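Was the robot demo at the Zisholm open day worth anything?

Posted by Yasaman Tehrani
7 shares

I went to the open day at Zisholm with my brother, who runs a small shop and is thinking of buying an arm. They had one picking up the same brown wooden block over and over – the upside-down T shape with a hole in each foot. Everyone clapped. I'd like to know what that proves.
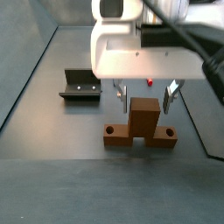
The guy from Fluritz said it had done 400 picks without a miss. I asked him to turn the block a little and he changed the subject. Should my brother be worried?

Morven Jardine
Yes, a bit. A block standing upright under open fingers is about as easy as it gets. Ask for 100 picks with your brother's own parts, set down by him – and ask who pays if it only gets 70. Also ask what a service call costs. I didn't get a straight answer on that in April.

Domínguez
they all do the block thing. get the Zendenberg one

2 comments

Yasaman Tehrani: Which Zendenberg one? And have you used it?
Morven Jardine: I'd wait for an answer to that before spending 2000 on anything.

Last updated Jul 27, 2024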